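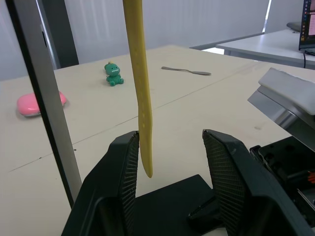 Wrist camera, arm 2, yellow strip above the open fingers.

List: cell-faults
Subject: Re: Re: gripper reports "object held" with nothing in it
From: Nadja Eberhard
Date: December 2024

Uldis, everyone,

Replying inline at first and then giving up on inline, as usual.

Uldis Kivi wrote:
> Has anyone else had the hand on the Bravo cell claim a successful
> grasp when it is plainly holding air? I had it twice before lunch.
> Both times the arm carried its imaginary object to the drop
> position, opened, retreated, and logged a success. The second
> time I was standing next to it and I felt a bit insulted.
>
> Steps so far: power cycle, re-home the fingers, power cycle
> again with more conviction. Firmware is whatever was on it in
> May. I have not touched the grasp thresholds and I would like
> that noted before someone asks.
>
> My suspicion is the pads. They were changed when we got the new
> batch from Rerno and they feel thicker to me. Second suspicion
> is the finger cable. Third suspicion is that it has learned
> to lie.
>
> Also, and this is the part I actually care about, it did not
> stop when I hit pause on the laptop. It finished the move first.
> Is that how it is meant to work?
>
> Uldis

Yes, we have had it. Noted about the thresholds. I am going to ask anyway, further down.

Taking the suspicions in order. You are right about the pads, or right enough. The hand decides it is holding something by closing until the motor current goes up and then checking whether the fingers stopped short of fully closed. If they stopped early, something must be between them. With the old pads, fully closed and empty came out at zero, give or take a hair. With the new ones the pads meet each other before the fingers get to where the software thinks closed is. Current goes up, position is short of zero, and the hand concludes it has caught a very thin thing. It has caught its own other pad.

I put calipers on a new pair yesterday. The extra thickness is small enough that I would never have picked it out by feel, so my compliments to your thumbs. It is also just barely over the limit, and that explains why you got it twice and not every time. Re-homing ought to have fixed it, and would have, except that homing on our setup drives the fingers open and takes zero from the open stop. It never looks at the closed end at all. You could re-home until retirement.

What to do about it:

Close the hand empty, slowly, from the jog page. Read the position. Do that 5 times and write all of them down, including the one you don't like. Take the largest and add a small margin, and put that in as the empty-close value in the hand config on the Tevico controller. There is a second copy of the same value in the task file, left there by a previous civilization, and the task file wins. Change both. I changed only the first one and lost an afternoon to it.

Then test with something thin and floppy. The strip is good for this. Hard toys are too easy, the hand gets those right even when it is badly set up, and everyone goes home happy with a broken threshold. Foam and rubber are where it falls apart the other way: set the margin too wide and it will squeeze a soft thing down past the limit, decide it has nothing, and drop it. So you want a number that passes both, and on our cell the gap between "sees ghosts" and "drops everything soft" is not generous. Run 30 closes, half of them empty, and keep the log.

Please do not fix it by sanding the pads. I mention this because of a conversation I had in the hallway.

On the cable: I would still check it. Not for this fault, but the orange wires by the wrist get tugged whenever the hand rolls all the way over, and a bad contact there shows up as the position reading freezing at its last good value. A frozen reading also looks like a held object. If your ghost grasps carry on after the threshold change, that's where I'd look next. Wiggle it with the arm powered off. Off, as in the switch on the cabinet, and not off as in it isn't moving at the moment.

On the lying: inconclusive.

Now the pause, and here I'll be less funny.

Pause on the laptop is a request. It goes into the queue behind whatever motion the controller has already accepted, and the controller is polite and finishes its sentence. On the long carry moves that can be 4 seconds of arm, and from your description it was partway through exactly such a move when you hit it. So yes, it is doing what it was built to do, and no, that isn't how it is meant to work in the sense that any of us meant it. I had assumed everybody knew. I then asked the people in the room and found out that I was in a minority of one, which is my own fault for having it explained to me and not writing it down.

Until it is changed:

- Pause is for when you want a coffee. If you want the arm to stop, use the red button.
- Do not reach onto the table after pressing pause, even if the arm looks still. It may be between two moves.
- If you need to rearrange objects, stop the program fully, wait for the controller to say idle, and keep the enable switch with you.
- If the button does anything other than stop the arm at once, leave the cell off and write to me directly, at any hour.

I have filed it with Hondeck, who wrote the operator page, and asked for two things: that the pause cancel the move in progress, and that the label say "pause after this move" until it does. They agreed to the label right away. They have questions about the other one. I have answered 5 of them so far and a fresh set has arrived.

One more item, for whoever looks after the data. Every success logged since the pads were changed is suspect, and not in a way you can see from the log alone. The position value at close is saved, so you can pull out every grasp that ended just above the old limit and go through the wrist footage for those. If the gap between the fingers has nothing in it at the end of the carry, mark the run as a miss. I started on ours and it is dull work, though I did get to watch the arm place nothing next to the green dinosaur with tremendous care, and I have coworkers I could not say that of.

I would leave the rates we quoted for the thin objects out of anything that goes outside until it's done. They looked a little too good. I remember saying so, and I remember then putting them in the slides.

Uldis, questions back to you:

Did the two ghosts both happen on the same object? If it was the strip both times, was the hand coming down over the tip or farther up? Near the tip it can swing clear as the fingers close, and then you have an ordinary miss that the bad threshold reported as a catch. Different problem, same log line.

Which task file were you running? Not the name on the tab, the path.

And the thresholds. I believe you. Could you send me the file anyway.

Nadja

P.S. The old pads are in the drawer under the second table, in a bag marked "old pads". So are some new pads, in a bag also marked "old pads". Measure before fitting.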